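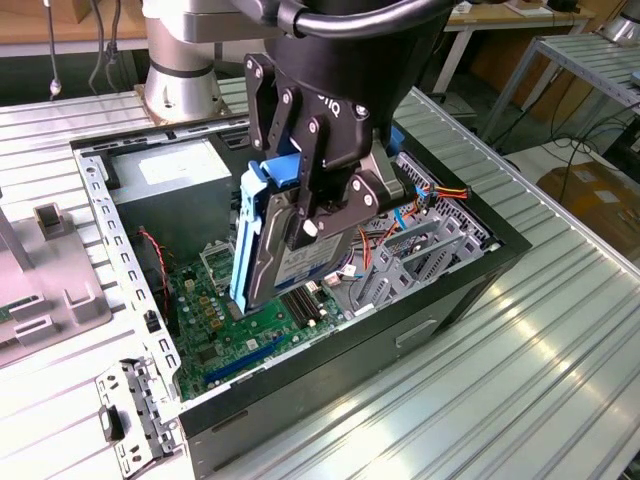 The drive in its blue caddy, over the green board.

2025-06-08

Computer day! I've been thinking about this old black desktop all week, and I'm writing this with a cut on my thumb and a mug of tea going cold next to me, very happy.

It came from Guadalupe, who was clearing out her back office at Lynch and told me I could have it if I carried it down the stairs myself (I did, and my shoulder remembers). Khurram thinks I should have left it there. He says I could buy something faster for 120 dollars and he's probably right, but then what would I do with my Sundays?

I do love a case with the side off. You lay it down and it's all just there - the gray power supply up at the far end, the fan by the wall, the big green board with the two black memory slots running across it. The cage is on the other side with the orange, red and yellow wires going over the top of it, plus that one blue cable that I swear is always in the way. I want to tie that whole bundle back properly. Leen gave me a bag of those little Velcro straps in January and I've used 3 of them, so there's no excuse.

The light blue caddies are my favorite part. Such a cheerful color for something that lives in the dark! The drive sits in the plastic and the whole thing slides into the cage, no hunting for tiny screws on the floor. The old machine at Mom's had screws and I lost every one of them under the washing machine.

Nayeli wants this one for her drawings and her music once it's going. I told her 1000 songs, maybe more, and she asked if it could also be purple. So now I'm pricing spray paint - just the outside, I'm not a monster.

Still to do: find a monitor cable, ask Guadalupe if she kept the power cord, blow the dust out of my own computer while I've got the can of air handy. Also call Baltazar back, he rang twice during lunch and I forgot. Band-Aids are on the shopping list.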